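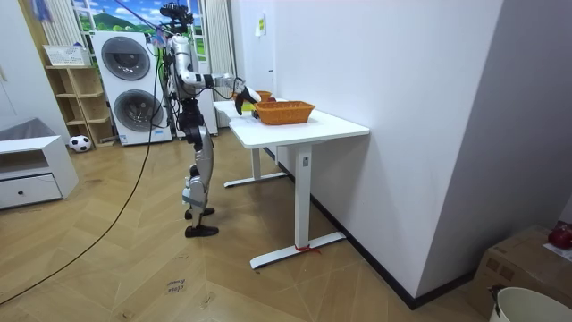

Home | Checklists | Rooms | Laundry | Contact

Sikder Property Services, Brustville
Room checklist with comments: laundry and desk room, Trosura building
August 2023

1. Floor, herringbone wood. PASS WITH COMMENT. Handwriting in dark ink on the planks. Test cleaner on a small area first. Do not sand.

2. Cords on floor. COMMENT. Black cable lies diagonally across the walking path. Reroute along the wall or cover.

3. Standing desk, stability. PASS. Flat feet bear fully on the floor. No rock at 20 lb edge load.

4. Standing desk, controls. PASS. Small gray panel on the near leg upright. Full travel tested, 2 cycles.

5. Desk foot. COMMENT. Red ribbon tied at the base of the near leg, ends trailing on the floor. Remove. Trip point, and may catch when the desk is moved.

6. Desktop storage. PASS. Orange woven basket and smaller orange bowl-shaped basket. Keep both back from the edge when raising the desk.

7. Stacked washer-dryer, doors. PASS. Upper and lower round doors latch. Seals intact.

8. Washer-dryer, anchoring. FAIL. Wall bracket has 2 loose screws. Tighten and recheck before next use. Same item noted in February.

9. Dryer vent. PASS. Duct clear. Lint screen clean.

10. Window. PASS. Opens and locks.

Next check: after item 8 is closed. Enter result in Tatik under room 33.

Share 2 | Comments 0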